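Spur gear for the old Plodbridge feed drive, clean it up or replace it?
3 min read

millpond_79
Hello all, and happy new year to anybody I haven't caught up with yet. I've finally gotten the feed gearbox off my Plodbridge bench lathe, the one I've been grumbling about since July, and I'm working through the gears one at a time on the kitchen table (I'm allowed until Sunday, then the table goes back to being a table). Most of them are fine. The little steel spur gear is the one I keep going back and forth on. It runs on a plain shaft, no keyway, and the box has had a dry, chattery sound under load for as long as I've owned it. I bought the lathe from a school shop in Cundton and I don't think anybody had changed the oil in a very long time.

A replacement from Skillberg is 79 dollars plus shipping, which seems like a lot for something that fits in the palm of your hand. Would you run the old one?

oilcan_annie
Oh, I love those little lathes! My dad had one and I learned to turn on it, so I'm biased toward keeping everything original if you possibly can. Before you spend a dime, wash the gear in mineral spirits, dry it, and hold it under a good lamp. Go around slowly and look at the flanks of the teeth, because that's where the wear shows. Tips can look lovely on a gear that's worn out lower down.
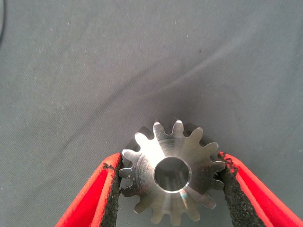
How do I tell whether the bore is worn or the shaft is?
Measure the shaft in two places, once where the gear rides and once out near the end where nothing has ever touched it. If those two numbers match, the wear is in the gear.

oilcan_annie
And a beveled edge at the mouth of the bore is a good thing to have, by the way. Please don't let anyone talk you into filing it. It helps the gear start onto the shaft without scraping, and it gives the oil a place to sit.

threadchaser
I'm going to be the grouch here, sorry. I've rebuilt 3 of these boxes and each time I reused an old gear I ended up pulling the whole thing apart again. A new gear running against a worn one is noisy too, so if you replace, replace the mating pair. Yes, it costs more. So does doing the job twice.

millpond_79
Ouch, but fair. What do people think of the Ansari gears? They're a good bit cheaper.

threadchaser
Fine steel, but check the bore. Mine came a hair tight and I had to hone it.

slowfeed
I have to disagree with threadchaser, with affection. This is a home lathe that gets a couple of evenings a week, and old steel gears will put up with an awful lot if you keep them oiled. Mine has the original set, and it makes a bit of a song on the coarse feeds, and I've gotten rather fond of it. Put yours back together with fresh oil, run it unloaded for an hour, and listen. If it still chatters, order the pair then.

threadchaser
"A bit of a song." That's your teeth wearing, friend.

millpond_79
Okay, I measured on 22nd January, after supper. The shaft reads the same in both spots, so I'm going to mike the bore as soon as I can borrow a set of small hole gauges. Reassembly waits until then, and I've put the other gears in a muffin tin in order so I don't lose my place. Thank you all, even the grouch.

2,296 views
Contact us | © Cundton Home Machinists | Back to top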